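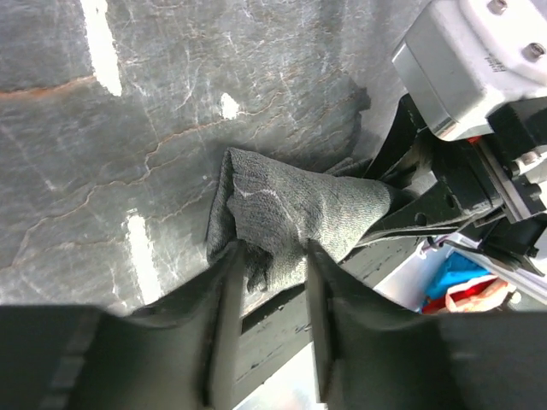 Review: Paststead Microfiber Cloths, Dark Gray

By Tamara Enache
11/1/22

Print | E-mail
Share (9) | 2 comments

I bought the Paststead cloths after my old cotton dish towels stopped picking up crumbs and started moving them from one end of the counter to the other. They come folded flat in a paper sleeve, with washing instructions printed on the back. I have used them in the kitchen every day since the summer.

For dusting they work very well. Used dry, they hold onto flour and coffee grounds until you shake them out over the sink. Used damp, they clean the stove top without spray, though baked-on sauce still needs a scraper first.

Drying is where I have a complaint. The cloth soaks up a small spill quickly, but once it is full it pushes water around and has to be wrung out. For a big puddle I still reach for a towel. My neighbor Nelu Coman uses the Lollaron cloths, which are thicker and handle spills better. They also take until the next morning to dry on the rail, and mine are dry by bedtime.

The dark color hides coffee and tomato stains. It shows white lint badly if you wash it with bath towels, so keep the loads separate. No fabric softener either. I forgot once, and that cloth smeared the windows until it had been through two more washes.

The edges are stitched and have held up, apart from a loose thread on one corner that I trimmed. The sewn-in label is scratchy and I cut it off.

I would buy them again for dusting and everyday wiping. If you mostly want something for drying dishes, get the thicker kind. I plan to order another set in December, when the first ones will go out to the garage.

E-mail this review | Print this page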